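Search this journal Enter keywords Advanced Go

3.2 Participants and setting

The study was carried out at two wellness centres, Turkard and Ultow, both of which offer massage and warm-compress treatments to members of the public. Recruitment opened in January. Clients were eligible if they were adults, had booked a full course of back and shoulder massage, and had no skin condition that the therapist considered a reason to withhold oil. In total, 1110 booking records were reviewed and 200 clients agreed to take part.

3.3 Treatment

Each client received either massage with unscented oil or the same massage followed by a herbal compress. Therapists at both centres followed the Chauke protocol, which sets out the order of strokes and the resting period but leaves pressure to the judgement of the therapist. Talking was kept to a minimum unless the client began it. Dlamini and Mahlangu trained the therapists together, so that differences in teaching would not be carried into the results.

3.4 Measures

Clients rated muscle tension and general ease on a printed form before the first visit and after the last. The form had been used earlier at Gerkdale and was kept unchanged, apart from one question on sleep that had been found unclear. A short interview was offered to every client at the end of the course. The interviews were not recorded; written notes were agreed with the client before leaving.

3.5 Limits of the design

Clients could not be kept unaware of which treatment they were given, and those who expect a compress to help may report that it did. Both centres also serve people who already favour this kind of care. Home use of compresses was not part of the trial and is left for later work.

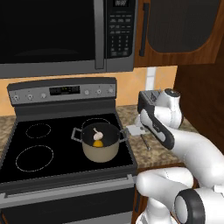 Figure 2. Household kitchen arrangement, computer rendering.

A further limit concerns the therapists themselves, several of whom had worked with the same clients before the study began. Familiarity of this kind is difficult to separate from the effect of the massage.

Reader comments (2)

Was the oil the same at both centres? I could not find this in the section on treatment.

Reply from Lindiwe Dlamini: Yes, both centres used the same oil. We will add a line to the text.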